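Kemano gives up on quiet hour

The Kemano Street dining room, which in April became the first restaurant in Ruddock to ask its customers to keep their voices down, has stopped asking.

Quiet hour ran from 7 to 8 each evening. Diners got a small card explaining the idea, and the music went off. Owner Mei-kuen Mak said she had hoped to win back older regulars who had complained they couldn't hear each other over the next table.

They came back. They also talked, at a volume that suggested the music had been helping.

"I turned off the speakers and found out how loud forks are," Mak said. She has received 17 written complaints since the trial began, four of them from the same man, who felt the cards had been handed out in a pushy way.
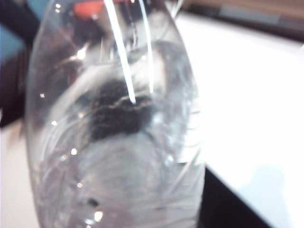
Light on a clear glass. Kemano's bar stayed open through quiet hour.

The town got involved when Tapio Rissanen, who lives upstairs and had supported the plan, asked whether it could be extended to the sidewalk. A petition went around. It collected 403 signatures, most of them against, and one for a dog park.

Chef Ho-yin Hsu stayed out of the argument but did take the crispy rice off the early menu for a while – a customer had described it as "an interruption." It is back now, at the same price and the same volume.

Mak plans to spend the money set aside for more cards on felt pads for the chair legs. The music returns this week, a little lower than before. Rissanen said he would be listening.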